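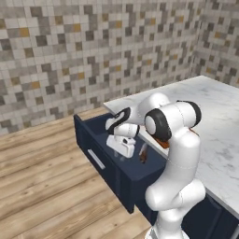
Relabeling the Nestholm trees

The tree labels at Nestholm were overdue for replacement. The old set was engraved plastic on galvanized nails, and most of it had failed in the usual two ways. Either the trunk had grown out over the nail head and cracked the tag, or the sun had turned the plastic brittle and the corners had gone. I took on the east half of the grounds, 46 trees, and finished in May. These are my notes on materials and method, mainly so I can find them again.

The survey came first. Each tree got a number, a diameter at breast height, and a position measured from two fixed points. I used the corners of the pump house and the gatepost at the Sendham road end. A phone fix under full canopy wanders by several yards, which is useless where the hornbeams stand close together. A long tape and two measurements per tree gave a position good to within a foot, and the drawing could be done indoors afterward.

Diameter was taken at 4.5 feet above grade, on the uphill side where the ground slopes. Multi-stem trees were measured at the narrowest point below the fork if the fork was low, and otherwise stem by stem. The old records don't say which method was used, so I would not read much into a growth figure for the two river birches.

Identification took longer than measurement. The oaks are the problem. Three were recorded as Quercus rubra, and one of those has the deep acorn cup and the small concentric rings at the tip of the nut that point to Q. coccinea. I had only last year's acorns from the ground to go on, and there are other oaks close by. It stays marked as unconfirmed until I can pick from the branch in the fall. Leaf shape alone is a poor guide in this group. Shade leaves and sun leaves from one crown can look like different species.

The lindens were bought in as Tilia cordata from Jurero, according to the planting sheet, and at least two show long tufts of pale hair in the vein angles underneath. T. cordata should have rusty ones. They could be hybrids. The label says Tilia and leaves it at that.
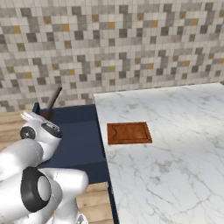

Small square mosaic tiles in grays, off-white and ochre, with a marble countertop.

Labels are anodized aluminum, photo-printed, black on silver. Text is four lines: botanical name, common name, native range, accession number. The accession number goes in the lower right at the smallest size that can still be read at arm's length. I ordered from Esposito, who want the text as a plain spreadsheet and engrave exactly what is in the cell, including trailing spaces, which shift centered text to the left. Check for these. Two of mine had to be done over.

Fixing is by stainless screw with a spring between the label and the screw head. The spring should be long enough to give at least an inch of travel. Drive the screw only as far as it needs to hold, and leave the rest standing proud. On fast growers (the tulip trees, the silver maple) back the screw out half a turn or so each year. Aluminum nails are cheaper and kinder to a chainsaw, but they can't be backed out.

Anything under four inches in diameter gets a stake label in the ground instead. No wire around branches. I cut three old wire tags out of the young beeches, and on one of them the bark had already closed over half the loop.

Height and side matter more than I expected. I set every label at five feet on the side facing the path, except where that side had a seam, an old wound or heavy ivy. North-facing labels go green with algae and want wiping twice a year. South-facing ones stay clean but glare around noon.

Cost for the east half came to a little more than $300, counting screws and springs, and not counting the two I got wrong. Labor was 25 hours, of which putting the labels up was the smallest part.

Still to do: the unconfirmed oak, a second look at the lindens in flower, and the west half, where the old numbering has two different trees down as 118 and no 119 at all. The drawing needs a north arrow too.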